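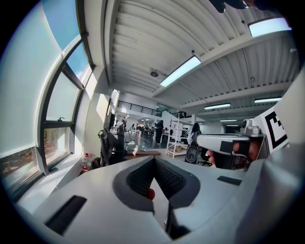 Isabelle Gauthier
Rhythm guitar and merch table, Koltari

So your band has landed a support slot. Congratulations! Ours came through in April, eight dates opening for Lumbao, and I spent the first evening jumping around my kitchen and the second one panicking about how long it takes our drummer to set up a hi-hat. We'd only ever played our own little nights, where you can start when you feel like it. Opening for someone else is a different job, so I've written up how we get ready for one now.

Sort out the paperwork first

Ask for the advance sheet as soon as the dates are confirmed. It should tell you load-in time, soundcheck, doors, your set length and who to ring when you can't find the loading dock. If it hasn't turned up a week out, email the tour manager. Ours was Meron Admasu, who answered everything in one line, usually after midnight, and I've come to love that in a person.

Send back two things: a stage plot and an input list. The plot is a bird's-eye drawing of who stands where, with amps, mics, wedges and power. Mine is done in coloured marker and scanned, and it's never been a problem. The input list is every channel you need, numbered, starting with the kick drum. Put the date you last changed it at the top. We once sent a venue the old one with a keyboard player who'd left the year before, and they'd kindly set up a stand for him.

Write a set that's too short

If they give you 30 minutes, plan 26. I mean it. Talking, tuning and one broken string will eat the rest, and running over comes out of the headliner's changeover. Time the set at practice with the gaps left in, and have someone play the talky bits too, even though it feels ridiculous saying "how are we all doing tonight" to a garage wall.

Open with something loud and quick. Half the room will be at the bar and they need a reason to turn around. We start with "Urine" (yes, that's the title, our bass player named it when he was 19 and we're stuck with it) because it kicks in on the first beat and doesn't need any explaining. Save the slow one for the middle or leave it at home. Mark one song near the end as the one you'll drop if you're told to hurry, and write it in brackets on everybody's set list so there's no shouting across the stage.

Practise the changeover

We do this in the driveway. Everything goes in the van, somebody starts a timer, and we load out and set up as if there's a crowd watching. Our first go was awful. These days the drums get built off to the side on a rug and carried on in pieces, pedalboards stay wired, and every cable has a strip of our orange tape on each end.

Expect to set up in front of the headliner's gear, in a pretty thin slice of stage. Don't move anything of theirs, and don't put a drink on their amps. If something's in your way, ask the stage manager.

Soundcheck, if you get one

Supports get whatever time is left over, and some nights that's none. On the Wednesday show we had one verse. Be at the side of the stage with guitars tuned, play your loudest song first, then the one with the most singing. Keep monitor requests simple: more of my voice, less of his guitar. Learn the engineer's name and say thank you over the mic at the end of your set.

Merch and money

Check whether the venue takes a cut before you price anything. Do a count before doors and another after, same person both times, and write it in a proper notebook. Over the run we sold 71 shirts and made $1321 on the table once the venues had their share. The biggest room, the Clollex, had 331 through the door and we sold less there than at the tiny pub the night before, so don't order stock based on capacity. Bring mediums. We ran out of mediums by the third show.

After you play

Get your gear off first, hug people later. Then wash your face and go and watch the headliner - from the floor, with everyone else. You'll end up talking to people who caught your set, and they're the ones who'll come to your next show. Pop back to the table before the last song so someone's there when the lights come up.

If you'd like our input list to copy, send a message through the band page and I'll email it over. It's set up for a four-piece with two singers.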